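Vikero project – progress report for May

Hello all,

Quick catch-up on where the folding work has got to, and it's mostly good news! As you'll remember, the idea we pitched was to teach two arms to fold flat things together by learning from people steering them, with no hand-written steps in between. Cardboard is our main test material because it's cheap, it fights back a bit, and a bad fold is obvious to anyone.

We now have 310 steered runs recorded, and I've been through all of them (my eyes may never forgive me). Sajib wrote a little tool that trims the dithering at the start of each run, and that alone made the training far less jumpy. I did wonder if we were throwing away useful stuff, so we're keeping the untrimmed copies too. 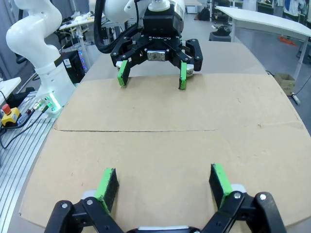
Araba Essien wonders whether the wrist view is really earning its keep, given that the fingers block so much of the sheet once they close on it. Fair point, and we tested it. With the wrist view left in, the trained model finished 48 trials with 30 clean folds. Without it, it kept missing the edge on the approach, so it's staying.

What still goes wrong is timing – one arm starts lifting before the other has a proper hold. Thulani thinks we should have the model plan shorter stretches at a time, and I'm trying that next.

Spending is on track. The only extra I'd ask for is a few more hours of Amerley's time for steering.

Mohammed-Awal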